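Mernton Automation Forum
Board: Methods and Results
Topic: Reporting success rates for PC disassembly trials

isperling wrote:
Our group is preparing a short report on learned policies for desktop computer disassembly. The policy was trained on 100 demonstrations and evaluated over 16 trials per subtask. Reviewers have asked whether 16 is sufficient. I would welcome the views of members who have published on similar work.

T_Baumgart wrote:
In my opinion it is not sufficient for a single headline figure. With 16 trials, a difference of two successes between methods carries very little weight. I recommend reporting the raw counts and an interval for each subtask.

Rieger.Imke wrote:
I respectfully disagree with the emphasis. The larger concern is variation in the starting pose. Sixteen trials from four distinct poses are more informative than 100 from one. Prullard's internal guideline takes the same position.

T_Baumgart wrote:
The guideline assumes that the poses are independent. In a fixed cell they seldom are.

isperling wrote:
Thank you both. We used four starting poses — the arm begins above the board in each — and the case stays on its side throughout. Views of the cell are attached.
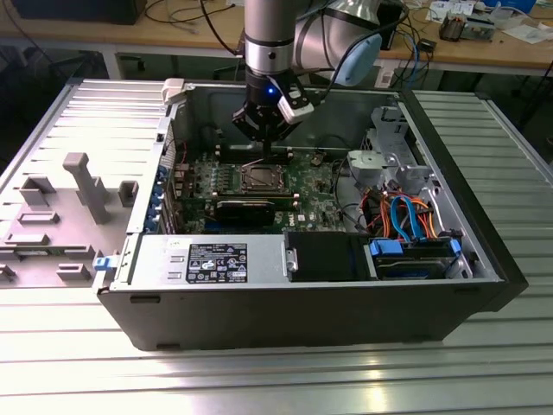

Arm over the open Dell tower, side panel set down to the left.

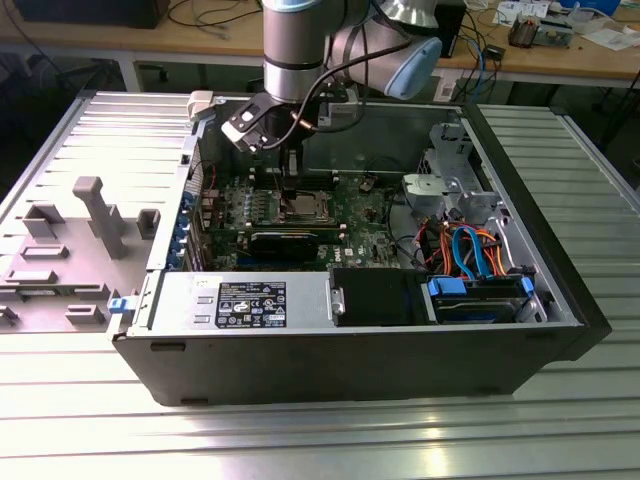 Each pose was repeated four times, and the order was drawn at random on Tuesday morning before testing began. I will add the counts per pose to the report, together with the intervals Torben requested. We scored a trial as failed whenever the operator intervened.

grube_g wrote:
Please also state who scored the trials. Two independent scorers are customary at Brono, and disagreements are listed in an appendix.

Rieger.Imke wrote:
Agreed on the scorers. I maintain my view on the poses.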